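Arm for the breakfast and break room appliances, anyone working next to one yet?

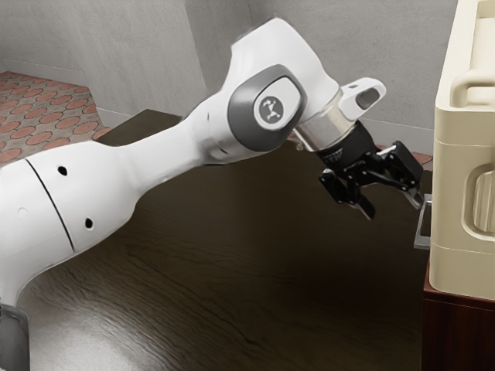
Simulation view, gripper coming up on the tab low on the side of the appliance.

posted by druvby_kitchen
We run the staff canteens on two sites, Mastberg and the smaller one at Druvby. Management is looking at an arm to take over the small appliance work in the early hours. Mostly opening things, emptying trays, pushing levers, starting machines before first shift. So far it exists only in simulation. The integrator is Fakhoury and they sent the render to everybody on the rota so we could comment before anything gets bolted down.

There are 12 of us over both sites. We have been told no jobs go, but the 4 a.m. start goes, and that start pays a premium. I would like to hear from people who have been through this, in a kitchen or anywhere else.

posted by palletjack77
Warehouse side here, no kitchen experience. We got arms on the packing line two years ago. Headcount stayed the same for the first year and then people who left were not replaced. Get the no jobs promise in writing with an end date on it.

The premium is a pay cut whatever they call it. Ask for it to be bought out. Ours was, for 18 months, and only after we asked.

posted by reba_m
I do prep in a hospital kitchen and would give up the early start tomorrow, premium or no premium. I did it for years and my sleep never came back right. Maybe ask your people one by one before you fight to keep it.

posted by druvby_kitchen
Fair point. I did ask, at Druvby anyway. It splits by age more than anything. The younger ones want the money and a couple of us older ones want the bed.

posted by toolchanger
I program these for a living, different company. Looking at the render, the fingers are open and one of them is nearly at that tab. Getting there is the easy part. Small tabs on light appliances are a pain because if you pull a little off line, the whole appliance comes along with it. Ask whether they model the thing sliding on the cabinet or whether it is fixed in place in the simulation. If it's fixed, the numbers they show you will look better than the real kitchen.

Also ask who moves it back when it has been bumped. In my experience that becomes somebody's job and it isn't in anyone's job description.

posted by palletjack77
This. On our line it's called "tending" and it was handed to the packers with no grade change. You walk over, square up the box, press reset, walk back. I do it all shift.

posted by saltbox
I think you're all being a bit gloomy. We had a Clarnel cell put into our bakery for tray loading and it was a good thing for nearly everyone. My wrists stopped hurting. Two people trained up to look after it and they are on better money than before. The tending is real but it's lighter than lifting trays.

posted by palletjack77
Two people out of how many?

posted by saltbox
Out of the whole floor, so yes, most of us got the wrists and not the money. I'd still take it.

posted by reba_m
What about cleaning? In the picture it's reaching over a nice dark wood table with plain grey walls behind it. Our counters have wet cloths and lids and somebody's coffee on them. Who wipes down the arm, and is it allowed to be switched on while you do it?

posted by druvby_kitchen
I put the cleaning question to Fakhoury this morning. The answer was that the arm gets locked out during cleaning and a trained person holds the key. Only the supervisors are down for training at the moment. Supervisors come in at 6, so if something spills at 5 it sits there — or somebody goes in without the key.

posted by toolchanger
Somebody goes in without the key. I have seen it on every site where the key and the mess were on different shifts. Push hard on that one. Training everyone on lockout is cheap next to the price of the arm, and it's a much easier argument to win than pay.

posted by saltbox
Agree with toolchanger there. All of us got the lockout training. It was around half a shift, paid.

posted by nightporter
Different angle. The early person in our place also lets in the bread delivery, checks the fridge temperatures and notices when the back door has been left open. When they cut that shift for a vending setup, none of that was on the list. It all landed on security, meaning me. Write down everything the early person does for one week and hand it in before they sign off the hours.

posted by druvby_kitchen
That is very useful, thank you. Deliveries hadn't been mentioned at all. I'll get the early people on both sites to keep a sheet through the rest of May and take it in along with the lockout question and the premium buyout. Will also ask whether the appliance is fixed down in the simulation.

posted by palletjack77
Keep a copy of the sheets yourself. And post what they say about the premium, we have a second line coming and I expect the same talk again.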